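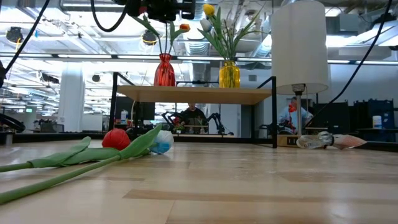 FOR IMMEDIATE RELEASE

Plivico, the household goods reuse company, will extend its exchange service to the town of Ritodano this October, giving residents a permanent place to pass on furniture and home furnishings they no longer need. The service is intended for ordinary things in sound condition. A small shelf unit with a black metal frame, a red or yellow glass vase or a couple of artificial tulips would all be accepted at the counter, as would lamps, mirrors, kitchenware, curtains and bed linen. Items are checked, priced in store credit and placed on the sales floor, where they can be purchased by members and nonmembers alike.

RITODANO, 26/06/2019. The new exchange will occupy the former Carretero furniture showroom, which has stood vacant since the Carretero business moved its retail operations out of the town center. Under the terms of the lease, the building's street front and display windows will be kept in their present form. Interior work is under way and includes a new receiving area at the rear, a step-free entrance from the parking lot and improved lighting throughout the ground floor.

"Moving house, combining two households or clearing a relative's home leaves many families with good furnishings and no simple way to pass them on," the company said in a statement. "Ritodano residents have been driving to our other locations for some time. We are pleased to be able to offer them the same service close to home."

The Ritodano exchange will be the company's fourth location and will create 8 positions, 4 of them full-time. Recruitment will open later in the summer. Staff will receive paid training in the inspection of electrical goods, safe lifting and customer service before the doors open to the public.

**How the exchange works**

Residents may bring items to the receiving area during opening hours without an appointment. Each item is inspected on arrival for cleanliness, stability and completeness. Accepted goods are assigned a value in store credit, and the credit is recorded on the member's account the same day. Credit may be used at any Plivico location and does not expire while the account remains open.

Larger pieces, including beds, wardrobes and dining tables, can be collected from addresses within the town limits. Collections must be booked in advance. Members will be asked to provide measurements and to confirm that stairways and doors allow the item to be removed without being taken apart.

Annual membership is priced at $32 per household. Membership is not required to shop at the exchange, and residents who wish to give items away without receiving credit may do so free of charge.

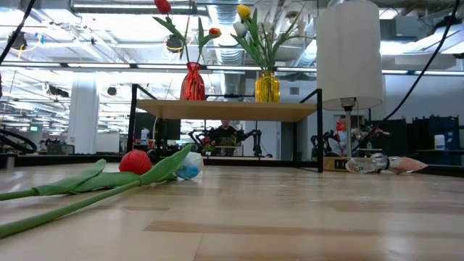
Page 2 of 2

**Items accepted and declined**

The company asks residents to review the acceptance list before visiting. Glass and ceramic items, including vases, should be empty, clean and free of chips, and should be wrapped individually for transport. Artificial flowers and other decorative stems are accepted when dusted. Fresh or dried plants are declined at all locations.

Mattresses, child car seats, gas appliances and upholstered furniture without a fire safety label cannot be accepted under any circumstances. Items declined at inspection are returned to the owner, who remains responsible for their disposal.

**Delivery**

Delivery from the exchange will be handled by Wino, the regional carrier already serving the company's other locations. Purchases made before noon will be eligible for delivery within two working days. Wino will also carry out the booked collections, using the same vehicles on their return trips in order to limit the number of miles driven empty.

**Community allocation**

A portion of the sales floor will be set aside for households setting up a first home after a period in temporary housing. Eligible households will be referred by local agencies and may select basic furnishings without charge. Details of the referral procedure will be sent to agencies in Ritodano before the opening.

**About Plivico**

Plivico operates staffed exchanges for used furniture and home furnishings. The company buys, inspects and resells household goods and provides collection and delivery services to its members.

Media inquiries should be directed to the Plivico press office. Interior photography of the Ritodano location will be available on request once building work is complete.

###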